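The inquiry into the Plurkau land sales has been adjourned again, this time until January. Halina Zalewska, for the defence, asked for 16 more days to read the file. She was given rather longer, and looked almost disappointed.

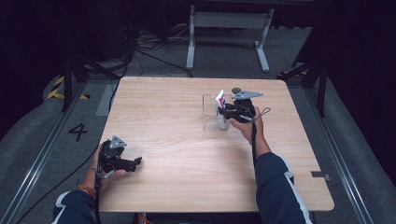

Where the case stands

Of the 11 people first named, 3 are still under investigation. The indictment now runs to 339 pages - a good many of them, we hear, are appendices to other appendices.

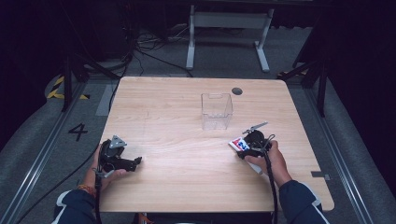

Clear plastic box on a wooden table.

Prosecutor Jahangir Saha denies that anyone leaned on him to hurry. Having watched this case since the beginning, we are inclined to believe him. 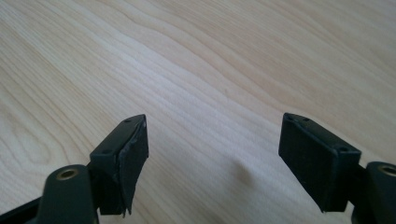

His deputy, Moushumi Begum, has been moved to the Sular office, and the ministry calls the transfer routine. It has declined to say what the routine is.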